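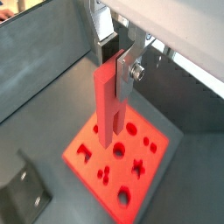 Can a robot put the dishes away yet?

Sometimes, if the dishes are the ones it practiced with and the rack stays put. Change either one and it will need help.

Projects > Pridau > README

# Pridau

Pridau is a set of recorded robot attempts at small jobs taken from homes and shop floors. We put it together at the Takville workshop to get a fair idea of which chores a single arm can do now and which it can't.

Print this page | E-mail this page

## What's in it

- 1,000 attempts, each in its own folder
- 26 tasks, from placing a block over a shape board to folding a dish towel
- A plain text note with each attempt, saying how it ended

The simple tasks are there on purpose. Lining a part up over a hole comes up again in loading a fixture, plugging in a lamp and putting a lid on a jar. An arm that can't manage it on a gray work surface won't manage it in a kitchen.

## How attempts were scored

An attempt passes if the job is done and no one touched the arm or the parts along the way. Close calls are marked as fails. In 136 attempts the two scorers disagreed, and those keep both scores.

Jobs with hard parts and fixed positions did best. Cloth did worst — the towel task passed 63 times fewer than the plain pick-and-place task, with the same number of tries. Drawers fall somewhere in between, mostly on account of the handles.

## Known gaps

- The Fandurdale recordings cover shop-floor tasks only.
- Speed isn't scored. Many passes took far longer than a person would need.
- No stairs, no pets, no running water.
- Notes from the first week are short and a few are missing.

## Using it

Start with the file called tasks.txt, which lists every task and its pass rule. Please don't report one number for the whole set — the tasks are too different for that to mean much. Give results task by task.

The recordings may be used for teaching and research. The Phillips folder has its own terms, so read those first. Corrections are merged on Fridays.

4 comments | 26 shares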